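Refilling the straw jars

I top up the metal straws at our cafe once the lunch crowd thins out, and I like doing it at a booth table so I can spread everything out (and sit down after, ha!).

1. Open the bag wide

Hold it by both edges and mind the drawstring, it loves to snag. Keep the straws upright and they'll come out as one bundle.
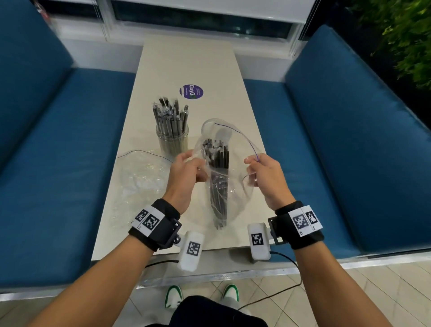

Dark straws still in the bag, silver ones in the jar behind.

2. Fill the glass

Steady the glass low down with one hand and use the other to settle the tops. Wrapped straws take up way more space, so I give them their own jar! 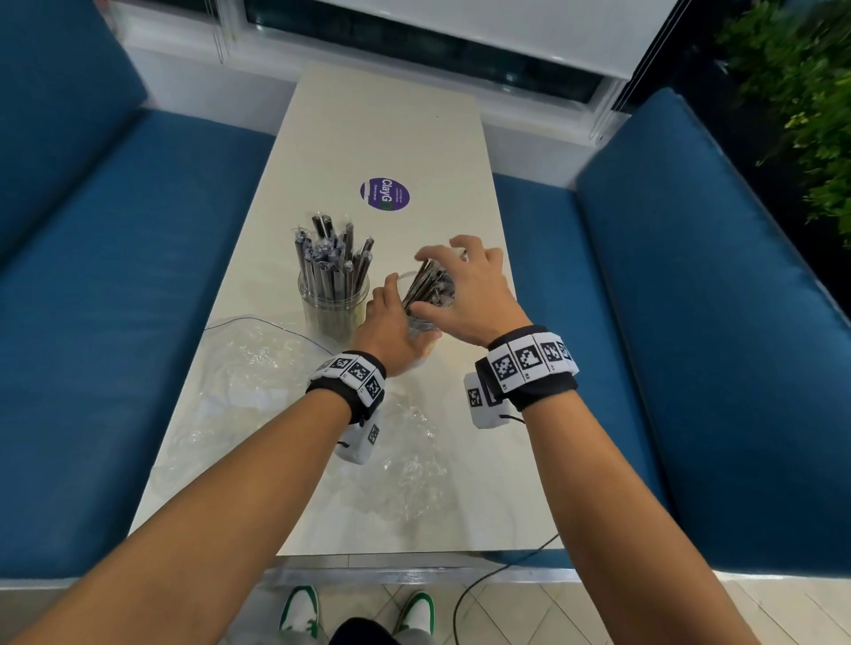 3. Clear the table

Gather up the empty bags and wipe down. Ewan Lowther taught me to save a few bags for next time, and I still do.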